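Graltstead Makers and Repair Society
Equipment review meeting – minutes

Date: Jul 19, 2025
Present: Meinir Kneath (chair), Senyo Wumbei, Etornam Acheampong, Yaw Mahama, Anas Atallah (notes)
Apologies: none recieved

1. Last minutes
Agreed. Yaw asked for "lathe" to be changed to "small lathe" under item 4. Done.

2. Trunus two-arm kit – trial so far
Senyo gave the update. Kit is on trial from Seltum, terms as circulated. Two arms, grippers, wheeled base, control software on a laptop. Setup took most of a morning, longer than the leaflet says. Leaflet assumes you have done it before.

Arms hold position well. Left one drifts a bit after a long session and wants re-zeroing. Etornam says this is in the manual but filed under "storage" for some reason.

Grippers: fine on pens and blocks. Plates harder, they slide before the fingers get under the rim. Glasses hardest of the lot, thin frames. Senyo thinks softer finger pads would sort most of it. Seltum do sell pads, seperate price, not on the quote.

Teaching it a task by hand: members liked this part. Senyo ran the tidy-the-table job 50 times over the trial and 40 went through without anyone stepping in. The rest mostly glasses. Yaw asked if that is good. Senyo – good for us, no idea what a paying customer would expect.

Meinir asked about noise. Quiet enough to talk over. Fan on the control box louder than the arms.

3. Cables
Long discussion, longer than needed. Wrist cables stand out in a loop and Etornam worried about them catching when both arms work close in. Has not happened yet. Seltum's answer by email was to use the clips supplied. Clips not in our box. Anas to chase.

Floor cables are a separate matter and ours to fix. Need covering before any open evening. Yaw has offcuts of rubber cover at home, will measure.

4. Safety
Stop button works, tested at start of each session and signed for. Meinir wants a second one on the other side of the table. Etornam agrees. Senyo not against but says ask Seltum first as it might affect the warranty.

Rule for now: no hands over the table while arms are live, 2 people in the room, one at the stop button. Under-16s watch only. To go on the wall in large print.

5. Cost and what is on offer
Three ways to do it:
Buy outright. Out of reach this year, all agreed.
Lease, 5 months minimum, support by phone included, pads and clips extra.
Hand it back at end of trial, nothing to pay except carriage.

Yaw for handing back – thinks we would get more use from a second bench drill. Senyo and Etornam for the lease. Meinir undecided, wants to see bookings first. Anas pointed out the Cárdenas arm we looked at before is cheaper but single arm, and their support desk never rang back. Yaw: could we have a price from them anyway. Agreed, no harm.

Question whether software updates carry on if we lease and then stop. Not clear from the paperwork. Senyo read the clause out twice and we still weren't sure. To be put to Seltum in writing.

6. Decision
No vote on the lease today. Ask Seltum to stretch the trial so more members get a go. If they say no, Meinir to call a short meeting before it goes back. If we do lease, start no later than December so it runs over the winter sessions when the room is busiest.

7. Actions
Anas – clips, and full price list with pads
Senyo – write to Seltum re trial extension, updates clause, second stop button
Yaw – floor cable cover; also price from Cárdenas
Etornam – one-page setup sheet in plain words, incl. the re-zero steps
Meinir – booking sheet for members, safety notice

8. Any other business
Marker pens from the teaching cupboard have gone over to the robot table. Please can some come back. Senyo will sort.
Etornam asked for more awkward objects to try, nothing breakable or with liquid in. Leave in the tray by the door with your name on.
Key for the side room still missing. If you have it please say so.

Next meeting: when Seltum reply, Meinir to email round.

Minutes taken by AA. Corrections to me before the next one please, not at it.

Attached to minutes:

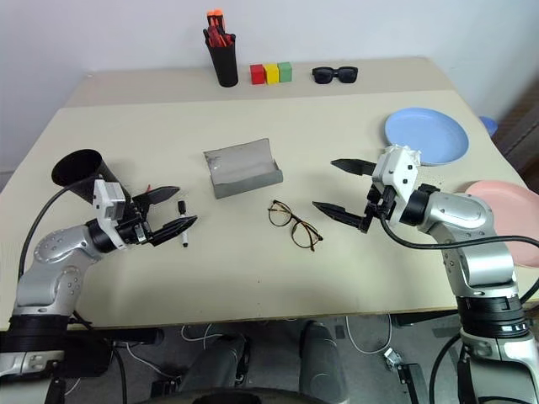

Item 2 – Trunus kit, both arms over the table. Marker at the left gripper, glasses by the metal tray.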